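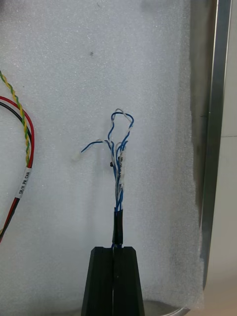 Page last changed: Monday, 9:40 a.m.

SEREX OPENS ITS PUMLEY WORKSHOP TO HAND-GUIDED ROBOT TEACHING

PUMLEY - Serex is very happy to share that its kitting program, known in the building as Amato, has now passed 2,000 demonstrations, every one of them given to the robots by a person working the arms by remote control. It has been a long spring of wires and patience, and we would like to thank everyone who took a turn at the controls!

The job is one that anybody who has packed small parts will know well. A kit needs a circuit board, a couple of wire harnesses and whatever else the order calls for, each picked from its own bin and set down in a steel tray in the middle of the table. Boards are fairly polite about this. Harnesses bend, spring back and hook onto their neighbors, so of the demonstrations recorded so far, 1,470 deal with harnesses alone.
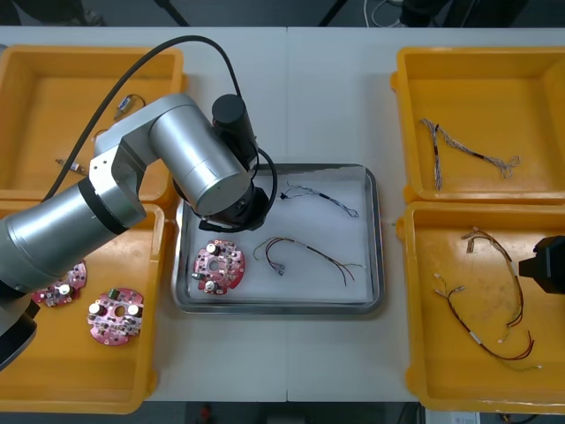 Raffaele D'Amico remarked that the hardest habit to break was hurrying, and that his best demonstrations came once he stopped trying to impress anyone and let the gripper settle before closing it. New operators now spend their first sessions on slow picks only, with the other 413 early recordings kept aside for them to watch and (kindly) pick apart.

The next stretch of work adds solenoids to the kit. They are small and roll easily, and their short leads can point any which way, so operators are being asked to approach them from many different angles and to leave the parts lying as they fell.
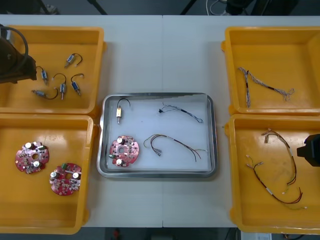 One operator asked whether a fumbled pick should be thrown out, and was told to keep it whenever the part was recovered, as a good recovery is worth teaching too. Serex has kept 331 of these, and they will go into the Ovus training set along with the clean runs in March.

Shops that would like to come and try the controls for themselves are warmly invited to write to the Pumley front desk.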